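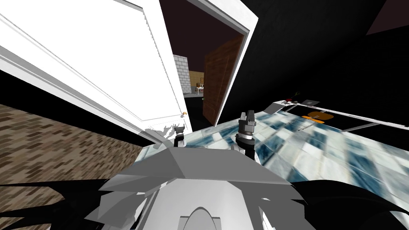 Monday at Prellis, or how I lost a whole morning to a pretend house

I'd been meaning to get over to the Prellis open day in Plumthorpe for ages, and this July I finally had the Monday free, so I packed a sandwich and went. The bus drops you at the bottom of the hill and it's a 15 minute walk up (steeper than the map lets on!). Doors opened at 9:30. I was there at 9:20, and there was already a line, mostly students and a few people like me who have a small arm at home and a spouse who'd like the dining table back.

There were soldering demos and a talk on motor drivers that I skipped, but I'd come for the simulator room. Prellis runs a thing called Hisau, a simulated house with a two-armed robot in it, and visitors could book a 45 minute slot at one of the stations. You drive the arms with a pair of hand controllers, you pick which camera you look through, and you can swap the gripper model before you start. I've spent two years trying to choose a gripper by reading spec sheets, so you can imagine how happy I was.

Ok-hee Ahn was running my station. She got me set up in no time, handed me the controllers and told me to wave my arms around and bump into things until I stopped being polite with it. Great advice. I spent my first five minutes just lifting both hands and opening and closing the fingers like a crab.
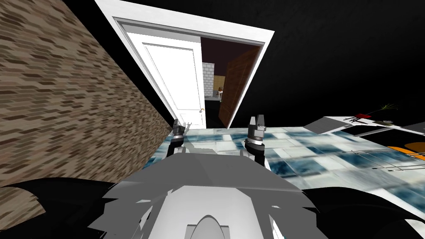
Both grippers up in front of the robot, with the open doorway beyond.

The view from up top is the one you start with, and it took some getting used to. You see a lot of the robot's own body, and a lot of house, and then your two hands sticking up in between. For getting near a door or a table it's lovely, because you know where you are. For closing two fingers on a small thing it's hard work. My left hand always seemed to be farther away than I thought, and I kept stopping short.

I asked whether everybody does that and Ok-hee Ahn said most people do for their first run, and that the ones who don't tend to play a lot of games. My nephew would have been insufferable.

So, controllers. There were two kinds to try. The first was the hand-tracked pair, where you move and the arm moves, and you squeeze a trigger for the fingers. The second was a plain gamepad with one stick for sideways and one for height, and a button to switch arms. I expected to hate the gamepad and I sort of loved it! It's slow, but when you let go everything stays where it is. With the hand-tracked pair my wrists wandered every time I laughed or turned around to say something, and I'm a person who turns around to say something a lot.
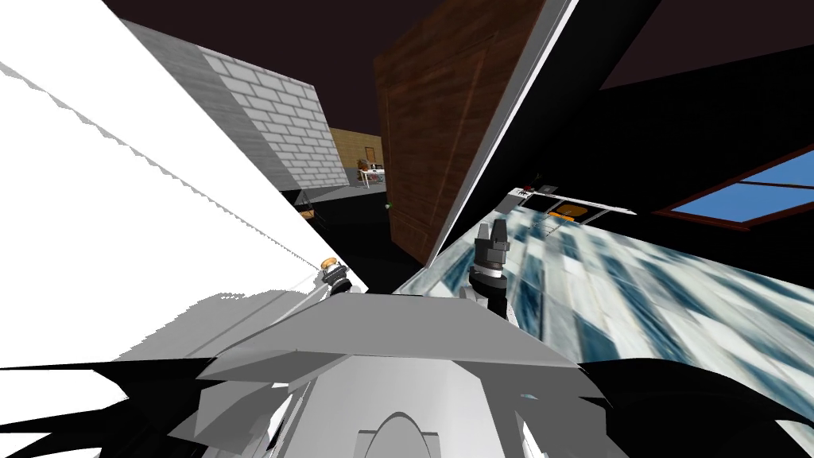

Camera choice mattered more to me than the controllers did, and I wish I'd worked that out sooner because I burned 28 minutes of my slot on the body view before I thought to switch. Distance from the camera makes such a difference. The right gripper is big and close and you can see the gap between its fingers, no trouble. The left one is a little thing way over at the foot of the white wall with a rounded orange-tan something at its tip, and good luck judging from up there how the fingers are sitting. I ended up doing all my fussy moves on the right, which is silly when you've been given two arms, and it made me think hard about where I've bolted the webcam on my rig at home. (On a shelf. Behind the arm. I know.)

Then I tried the wrist camera and it was like putting on my reading glasses. You look out over the back of the gripper, along the fingers, and lining up becomes a matter of putting the thing you want between them. Depth is still a bit of a guess, but left and right are easy.

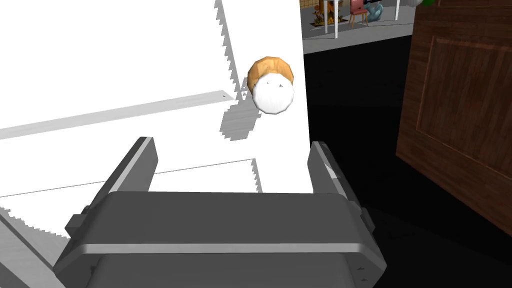
What you give up is any idea of where the rest of you is. I swung the elbow into something twice and only knew because Ok-hee Ahn made a face. She likes to keep both views open and glance between them, and she says it becomes a habit after a few sessions. I didn't get that far. I'd look up at the wide view, look back down, and have forgotten which way my hand was pointing.

As for the grippers, I ran the standard two-finger one for most of my slot and switched to the Chae for the last stretch. The Chae has longer fingers with a bit of give, and in the simulator it feels more forgiving when you come in crooked. It also blocks more of the wrist camera, so you win some and lose some. The standard one is short and stiff and you have to be square to whatever you're grabbing, but I could always see what I was up to. If I were buying tomorrow I'd go short and stiff and spend the difference on a second camera. The fellow at the next station thought I was nuts and was already asking where to order a Chae.

One grumble: the room was warm and the headphones were the big padded kind, so bring water. And book your slot as soon as you get in, before the coffee, before the restroom, before anything. By 11:00 the sheet was full and there were some very long faces in the hallway.

I did get to the shop floor tour afterward, where they had a real pair of arms out behind a rope, switched off. After all that time being the robot it was funny to look at it from the outside. The shoulders are much bulkier than I'd pictured, and I had a long chat with another visitor about cable routing that I won't put you through.

Parking, for those driving: there's a small lot by the side entrance and it fills early, so try the street below the church. The cafe does a decent egg roll but they only take cards. I've already moved my webcam to the wrist with a zip tie and a piece of an old ruler, and I'll post how that goes once I've found a cable long enough.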